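发件人：Pidstead 软件组
收件人：manip-dev 邮件列表
日期：2020年5月31日
主题：Re: [manip-dev] 衣架分拣任务的标定与轨迹对齐流程（征求意见）

各位同事：

Brena 组上周来信已收悉。现就信中所提三项问题答复如下，并附修订后的处理流程，请各组对照执行。原信相关段落引用于前，答复随后。

> 我组在使用 Grusasine 0.4 处理衣架任务数据时，发现下列情况：
> 一、手持夹爪视角与头部视角的时间戳存在固定偏移，回放时夹爪闭合事件在两路画面中不同步；
> 二、衣架杆件细长，且多只叠放时相互遮挡，分割模块常将两只衣架合并为同一实例；
> 三、规划器在筐沿附近频繁报告碰撞，导致大量候选轨迹被舍弃。
> 请软件组说明上述问题是否已有修正计划，以及已处理的数据是否需要重新运行。
> Brena 组

答复之前先说明适用范围。本流程仅针对白色台板加编织筐的桌面布置，其他布置仍沿用原有配置文件。凡已自行修改配置的小组，请在升级前备份本地参数。

一、时间对齐

经核查，偏移来自采集端缓存的写入顺序，与相机本身无关。新版在导入阶段增加互相关步骤，以夹爪开合量曲线为基准，对两路数据自动估计偏移量。搜索窗口默认为208毫秒，超出该范围的片段将标记为“待人工复核”，不进入训练集。

手持夹爪视角中，两侧指块应始终位于画面下部，开合量由两指块内侧边缘的间距换算得出。快速移动时筐体等近处物体可能出现运动模糊，对齐模块不使用此类区域的特征点。各组如更换过指块，须重新生成遮罩文件，旧遮罩不得沿用。
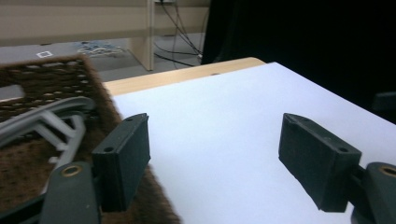 二、实例分割

衣架交叠的问题确实存在。原模型以连通区域划分实例，杆件一旦交叉即失效。修订版改为先检测挂钩，再由挂钩沿杆件向两端延伸，每一挂钩对应一个实例。浅灰色衣架置于白色台板上时对比度偏低，故输入端另增加局部对比度归一化，该项默认开启。

下列情形仍可能出错，请在抽检时留意：
1. 挂钩被夹爪或手部遮挡；
2. 杆件末端紧邻筐角，与筐壁纹理混淆；
3. 筐内衣架与台板上衣架在画面中首尾相接。

软件组已从 Shiferaw 数据集中选取414段含交叠情形的片段作为回归测试集，今后分割模块的任何改动均须通过该测试集方可合并。 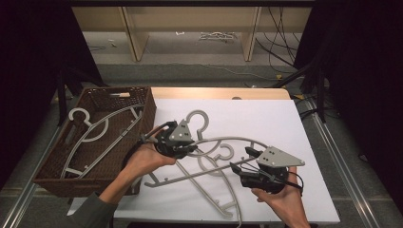 图2 头部视角：双手各持一夹爪，处理台板上交叠的两只衣架，左侧筐内另有一只。

三、筐沿碰撞

规划器此前将编织筐视为实心长方体，筐口以内的空间一律判为不可达。新版改用带开口的薄壁模型，筐壁的提手开孔及镂空部分仍按封闭处理，以保留安全余量。夹爪本体的碰撞外形亦作了收紧，夹爪上方的三角形标记板改为单独的碰撞体。各组无须改动机械部分。

请注意，候选轨迹的采样上限已提高至2,000条，单次规划耗时会相应增加。如用于在线控制，建议在配置文件中自行下调；离线处理保持默认值即可。

四、已处理数据的处置

（一）仅用于头部视角感知训练的数据，可不重新对齐，但须重新运行分割。
（二）同时使用两路视角的数据，须按本流程完整重新运行。
（三）原先因碰撞被舍弃的轨迹，请保留原始记录，暂勿删除，待新版规划器发布后统一处理。

五、时间安排

修订版现已推送至 Grusasine 的测试分支，共含4项配置变更，说明见分支内的变更记录。各组如有异议或补充，请直接回复本邮件列表，并附片段编号、所用配置文件及完整日志，缺少日志的问题报告将不予登记。正式版计划于7月发布，届时旧版导入接口停止维护。

另，请勿将采集片段作为附件直接发至列表，应上传至共享存储后附路径。

此致

Pidstead 软件组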